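Ticket: Subtitles drifting on Piltora rental, stop-motion feature
Opened May 27, 2018. Status: waiting on customer
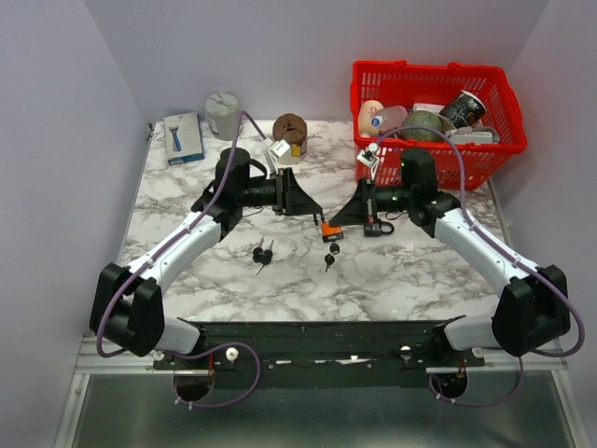 Thanks so much for writing in, and I'm sorry the movie night at Marchal went sideways on you! I rented the same title and let it run on the Memton player, and the subtitles do slip, starting 16 minutes in, until they trail the voices by 2 seconds. It bugged me enough that I ran it again and got the same drift. The English track is fine on its own, so you can still watch it that way (lovely film, by the way). For subtitles, please sign out, clear the saved download, switch playback from Auto to Standard, and start it fresh. That held all the way through the credits for me.

If it slips again, send me the player version and I'll pass it along to the captions folks. Your rental has been extended 4 days.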